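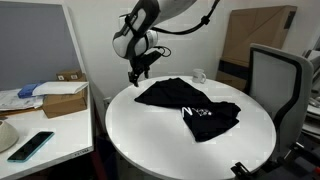
동호회 축구 리그 승점 같을 때 순위 어떻게 정하나요?
일요일 리그 / 궁금해요

안녕하세요, 저는 Sitmont라는 동네 팀에서 왼쪽 풀백을 보고 있어요. 팀은 8개고 두 바퀴 도는 리그인데 이제 한 경기 남았거든요. 그런데 지금 저희랑 Brandgate가 승점 17로 똑같아요! 득실차는 저희가 앞서는데 맞대결에서는 1무 1패로 밀렸고요. 저희 감독님은 득실차가 먼저라고 하시고, 그쪽 주장은 승자승이 먼저라고 하는데 둘 다 너무 확신에 차 있어서 누구 말이 맞는지 모르겠어요. 리그 규정집은 2월에 단톡방에 올라왔다는데 저는 그 뒤에 들어와서 못 봤어요. 마지막 경기에서 무리해서 골을 더 넣어야 하는지, 비기기만 해도 되는지 알고 싶습니다. 아, 그리고 몰수승은 득실차에 몇 골로 들어가나요? 저희가 한 번 몰수승이 있어서요.

Olteanu센터백
이건 리그마다 달라요. 프로 리그들도 어디는 득실차, 어디는 다득점, 어디는 승자승을 먼저 보니까 TV에서 본 걸로 따지면 끝이 안 납니다 ㅎㅎ 규정집에서 '순위 결정' 항목을 찾아보시고, 단톡방 파일이 만료됐으면 운영진한테 다시 올려 달라고 하세요. 저희 리그는 승점, 승자승, 득실차, 다득점 순서고 그래도 같으면 추첨이에요. 몰수승은 3대0으로 치는 데가 많은데, 경기 도중에 몰수가 되면 실제 점수 차가 더 클 때 그걸 인정하는 곳도 있어요. 그것도 같이 물어보세요. 그리고 맞대결이 1무 1패면 승자승 우선일 때는 무조건 불리하니까, 상대 팀 마지막 경기 결과까지 봐야 합니다. 저라면 일단 이기는 쪽으로 준비할 것 같아요.

풋살만7년
당연히 득실차죠. 그냥 많이 넣으세요

Nundevau응원단
윗분, 당연한 건 아니에요 ㅠㅠ 저희 팀이 딱 그렇게 믿고 마지막 경기에서 수비수까지 다 올렸다가 역습 두 방 맞고 졌거든요. 나중에 보니 승자승이 먼저라 비기기만 했어도 저희가 위였어요. 경기 전에 운영진한테 꼭 글로 답을 받아 두세요. 전화로만 들으면 나중에 서로 말이 달라져요. 저희는 그때 이의 신청비로 3,000원 냈는데 그것도 못 돌려받았습니다. 글쓴님은 경고 수도 한번 확인해 보세요, 추첨 전에 페어플레이 점수를 보는 리그도 있어요!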